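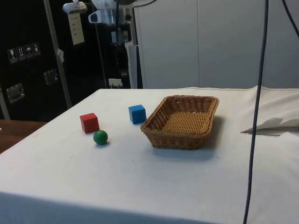
Utilizamos cookies propias y de terceros para mejorar tu experiencia de navegación. Aceptar / Configurar

Lo que va cambiando en el taller

Llevo varias semanas queriendo escribir esto y siempre se me cruza algo: la comida de los sábados en casa de mi hermana, un catarro que no se iba, la pereza. Pero ayer, volviendo en el autobús, me di cuenta de que ya hablo de la automatización como quien habla del tiempo, y pensé que convenía apuntar cómo lo estoy viviendo antes de que se me olvide lo raro que me parecía en enero.

Para quien llegue nuevo al blog: trabajo en Curkevside, en la sección de preparación de lotes. Somos 13 personas y lo nuestro es coger piezas y meterlas en cestas, dicho así de mal. Luego hay que saber qué va con qué, qué cliente devuelve la caja si le llega algo descolocado (los de Skesham, siempre los de Skesham) y en qué orden conviene preparar las cosas para no volverse loca a media mañana. Yo empecé en esto con el pelo bastante más oscuro.

Cuando nos dijeron que una parte de la recogida la iba a hacer un brazo robótico, el ambiente se puso feo, para qué lo voy a adornar. Lourenço Vilela, que fue quien nos enseñó el oficio a casi todas, estuvo dos días sin bajar a tomar café. Yo hice lo contrario, que es preguntar hasta cansar a la gente, y así acabé apuntada a las pruebas con Eduardo Brandão, el técnico. Las pruebas son con cosas sencillísimas, unos cubos de colores, una bola y una cesta de mimbre, y al principio me dio hasta un poco de risa tanta tecnología para guardar un cubo.
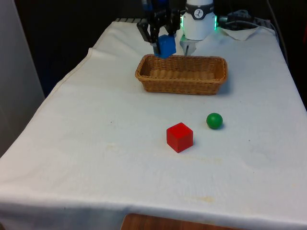

Después se me pasó la risa, porque fui entendiendo dónde estaba la dificultad. Nosotras alargamos la mano y ya está, la mano sabe. Con el brazo hay que pensar por dónde baja, cuánto aprieta, a qué altura abre los dedos, qué pasa si la cesta está un palmo más allá que la última vez. Eduardo me pedía que le explicara cómo lo haría yo y me quedaba callada como una tonta, ¡con los años que llevo! Un día le dije que la bola la cogería la última, porque en cuanto la rozas se te va, y lo apuntó en su cuaderno con toda seriedad. Me fui a casa contentísima por una bola.

Y esto es lo que más ha cambiado para mí, que ahora me toca explicar. Antes, si una compañera tenía una duda, le decías «trae, que te lo hago» y se acabó la conversación. Ahora tenemos una reunión de 6 personas donde se habla de por qué hacemos las cosas de una manera o de otra, y han salido discusiones muy buenas y alguna bastante mala. Lourenço viene desde hace poco. Habla bajito, pero cuando habla se calla todo el mundo.
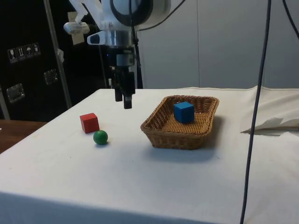

¿Os van a quitar el puesto?

De momento, lo que nos han dado por escrito es que en nuestra sección se mantienen los puestos y que hasta 3 personas pasarán a revisar y preparar el trabajo del brazo, con formación en horario laboral. Más allá de eso no sé nada, y prefiero decirlo así. A mi prima le prometieron algo parecido en Abugri y la cosa salió regular, de modo que guardo el papel en el cajón de la cocina.

Por lo demás, os confieso que las muñecas me lo agradecerían. Hay turnos en los que llego a casa y no puedo ni abrir un bote de garbanzos, y si la parte más repetida se la lleva una máquina, pues bienvenida sea. Lo que echaría de menos es la charla, porque trabajando codo con codo se habla muchísimo y mirando una pantalla cada una mira la suya. Se lo he dicho a la encargada y me ha contestado que lo tendrá en cuenta al colocar las mesas. Ya os contaré dónde me ponen.

Entradas recientes
Un fin de semana en Flulska con lluvia y sin paraguas
Las croquetas de mi madre, segundo intento
Turno de tarde: lo bueno y lo malo
Libros que he dejado a medias este invierno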